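These notes belong to the evening course on tarot for beginners, unit 7. Please read them before you come and bring your own deck, also if it is an old one with bent corners.

## What we did last time

We finished the Major Arcana with the World. Some of you asked me if a Major card is always "stronger" than a Minor card. In my opinion it speaks of a longer matter, for example a change of work or of home, while the Minor cards speak of the ordinary week. Other teachers say it differently, and Niall Mackay, from whom I learned at Hullwood, did not make this difference at all.

## The suit of Pentacles

Pentacles belong to the element of earth. We read them for money, body, house, land and food. The words which I use most:

- **Ace**: a beginning that you can hold in the hand, a first payment, a seed.
- **Two**: keeping two duties in movement.
- **Three**: work done together with others.
- **Four**: holding on. The man sits with one coin under each foot, one on the crown and one in the arms.
- **Seven**: waiting beside the plant. The gardener leans on his tool and looks at what has grown.
- **Nine**: the garden with grapes, comfort that was earned.

Compare the Four and the Seven carefully. Students mix them, as both figures are still. In the Four he fears to lose; in the Seven he considers whether to continue.

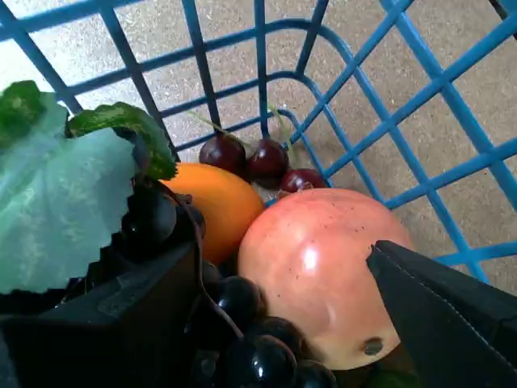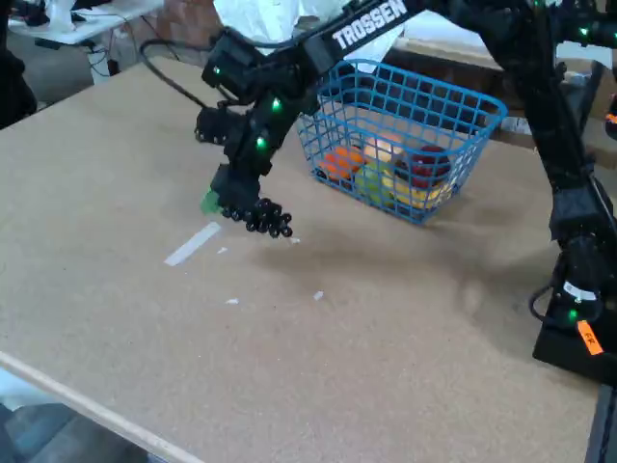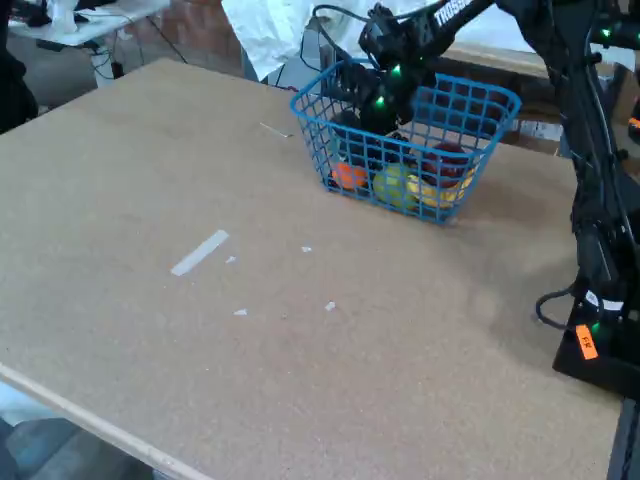
## Reversed cards

There are three common ways to read a reversed Pentacle, and you should choose one before you shuffle:

1. The meaning is blocked or comes late.
2. The meaning is turned to the inside, so it concerns your feeling about money and not the money.
3. You ignore the reversal and turn the card upright.

For the first 100 readings I advise the third way. The Gourlay handout, which I gave you in July, prefers the second, and it has a good table for the court cards on its back page.

## The spread for this unit

We use the Wusside spread of 4 cards, laid in a row from left to right:

1. What I have
2. What I spend (also time and strength)
3. What grows without my help
4. What I should leave alone

Say the question aloud before you lay the first card. If the third place shows a Sword, do not change it for another card, only write down what you think and go on.

## Homework

Lay the spread once for yourself and once for a person who agrees to it. Write one page on each, not more. In your notebook put the date, the question and the cards in order, and leave some lines free so that you can add later what happened.

Reading: Drototen reader, page 50 and the page after it. The part about the Page of Pentacles can be left out, we will do it together with the other Pages.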